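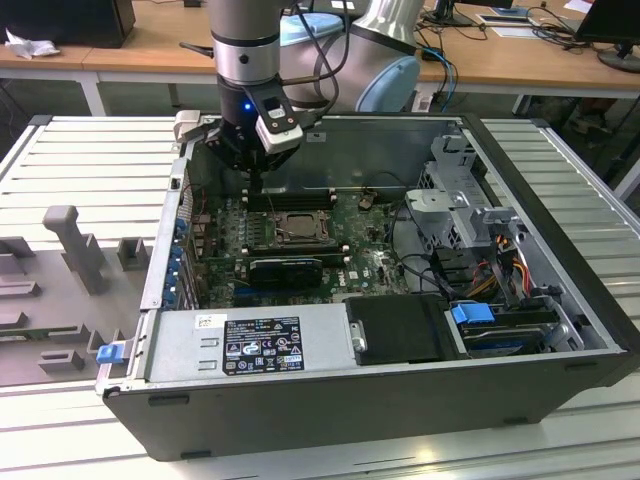
The disassembly cell at Gramard, arm and gripper at an opened desktop tower.

Robotic Disassembly of End-of-Life Computers
Progress report to the Khasawneh Fund
Reporting period to Feb 3, 2020

1. Where we are

The main event of this period was the open day, and I'm going to spend most of this report on it. It was the first time people from outside the Rarnotier project had stood beside the cell at our Gramard workshop and asked whatever they liked, and we learned more from their questions than from the month of bench work leading up to it. I have put the usual items on spending and milestones toward the end.

For anyone on the panel who is new to the file: your grant supports a cell in which a collaborative arm takes reusable parts out of retired office computers. Shredding recovers metal, but it destroys memory, drives and processors that could go straight back into service in schools and community organizations. Ciseck, our recycling partner, supplies the machines and takes back everything we remove.

2. The open day

We sent out invitations in early January, mostly to refurbishers, two college electronics programs and the municipal waste office, and hoped for a modest turnout. In the end 326 people signed the visitors' book. We ran 14 demonstrations where we had planned on eight, and the last one started after the coffee had run out and the chairs were already being stacked. I was delighted!

Each demonstration followed the same outline. The side panel is taken off by hand beforehand and the tower goes down on its side on the slotted table. The fixture tray sits to the left of it, within easy reach of the arm. An operator then talks the visitors through the approach to the motherboard, the gripper moves in over the processor area at reduced speed, and we stop there for as long as people want to look and ask.

We had expected the stops to be the dull part. They were easily the best part. With the arm holding still, people leaned in to look at the socket and its retention bracket and began telling us how they do the job themselves. A group of refurbishers got into quite a debate over which parts are worth pulling first from a Dell tower (drive, then memory, then everything else, was the majority view). One of the college instructors asked if her students could bring in their own scrap machines for us to try. We said yes on the spot and have set aside a bench morning for them.
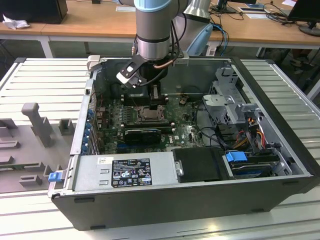
The processor area drew the most technical questions, and fairly so. The load plate over a CPU socket is a small, springy thing in a crowded space, and the pins or contacts underneath forgive very little. Several visitors wanted to know why we don't simply lift the whole motherboard out and deal with it flat on a table. We've looked at that. It makes the approach easier for the gripper but adds every cable disconnection and every mounting screw to the front of the job, and those are the slowest steps we have. For now we are staying with the board in the case. I'd like to revisit the question once the cable work described below is further along.

We were also asked, many times over, about coloured plastic. The blue latches and clips in this family of towers mark the places a technician is meant to touch, and a visitor from the waste office wondered if the vision software could lean on that. It's a lovely idea and we had only half pursued it. It won't carry over to every manufacturer, but a good share of what Ciseck sends us has coloured touch points of one kind or another. We have started labelling them in our image set, which now stands at 543 labelled views of open cases.

3. What visitors told us to fix

Comment cards were left at the door. The points that came up most:

Signs. People arriving partway through a run could not tell which step they were watching. We'll put up a simple board with the steps listed and a marker to move along.

Sight lines. Anyone past the second row saw the arm and very little of the computer. Next time we will put the gripper camera's view on a large screen facing the room.

Noise. The compressor in the next room made the operator hard to hear. We have priced a small headset microphone, $89, and will buy it out of the outreach line.

Cables. More a technical remark than a complaint. Nearly every refurbisher pointed at the power leads running to the drives and said that would be our hardest problem. We agree with them.

4. Milestones

Milestone 1, cell built and safety review passed: complete.

Milestone 2, repeatable fixturing of desktop towers: complete for the one case style. The grey fixture tray is the third version, and the raised posts have held up well. A second case style is being measured now.

Milestone 3, processor and memory removal: in progress. Approach and positioning over the socket are dependable. Opening the retention bracket is still done with an operator standing by, and I don't want to claim more than that until we've logged a full series.

Milestone 4, drive removal with cables attached: started early, thanks to the conversations above. Two refurbishers have offered to come back and be filmed doing it by hand so we can study the order of their movements.

5. Spending

We are within budget on equipment and slightly over on travel, the result of 2 extra trips to Ciseck's depot to choose machines for the open day. The overrun is covered by savings on catering, which a local bakery provided at cost. No change to the total is requested. The detailed ledger is attached separately.

6. Next period

The college bench morning comes first, then the logged series on the retention bracket. We would also like to hold a second, smaller open day aimed at repair shops, with an hour of hands-on time at the bench beside the cell. If any member of the panel would like to attend, please let the project office know and we'll send the date as soon as the room is confirmed.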